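# ledesma-flu-sheets

Print | E-mail this page
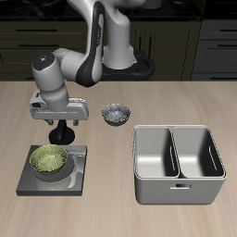
What's in the counts? Weekly flu visits from the two walk-in clinics in Ledesma County, Morow and Plalance, copied by me from the sheets the health office posts.

I started this in March, when our school closed for the worst of it and I wanted the numbers in a form I could sort!

## Files

- `visits.csv` - 632 rows, one per clinic, week and age group
- `notes.csv` - 81 rows of remarks typed as written (typos too, sorry)

So 713 rows in all.

## Stuff to know

Blank means the clinic didn't report. Zero means zero - please don't fill the blanks with zeros, I did that in version 2 and it made Plalance look wonderfully healthy. Version 3 fixes it. Age groups are the county's own, and there are no names or addresses anywhere.

Use it however you like, just credit Milagros Palma.

## Comments

**Unai Urquijo:** Are the weeks Sunday to Saturday?

**Milagros:** They are, same as the county sheets. I'll add that!

**terkimard:** Second row of notes.csv has a stray comma.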